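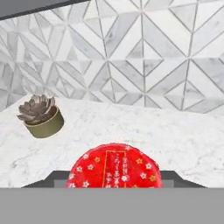

Rito Two-Finger Gripper

Demo day at the Hundus showroom
Item no. 1178

The Rito is a parallel gripper for small and medium robot arms. It is made for light handling work in kitchens, shops and packing rooms, where the items are seldom the same shape twice. The fingers are dark gray with a lighter inner face, and the housing is plain gray.

Visitors to the open day on 2023-12-17 can see the Rito at work in simulation and on a real arm. The simulated kitchen has a marble countertop, a tiled backsplash and a potted succulent set well back from the pick. The item between the fingers is red with a blossom pattern, rounded and slightly uneven at the edges. The view is from the gripper, looking out over its own housing, and the same view is used for setup in the Juška software.

Program

The simulation demo is given by Sanaa El-Sayed and runs for 28 minutes, with questions after. Asmaa Shehata then runs the arm at the bench. Visitors may bring one item of their own for the arm to try. No liquids, glass or open food, please.

Groups of more than six should write ahead. Parking is behind the building, and the bench area is on the ground floor.

Specifications

Maximum opening: 74 mm
Fingers: two, replaceable without removing the housing
Drive: electric
Camera mount: included
Camera: sold separately
Software: Juška, one seat included
Cable: fixed, exits at the rear

Finger pads are a wearing part. Order as item no. 1929, sold in pairs. Pads for the older Ukia gripper do not fit.

Ordering

The Rito ships with one set of fingers, mounting screws and a printed setup sheet. The adapter plate is ordered separately, so please give the make and model of your arm. Orders placed at the open day are handled in the same way as web orders.

The simulated kitchen is included with the software and opens from the Samples menu. The next open day is planned for May.

Related items: finger pads, adapter plates, Juška extra seat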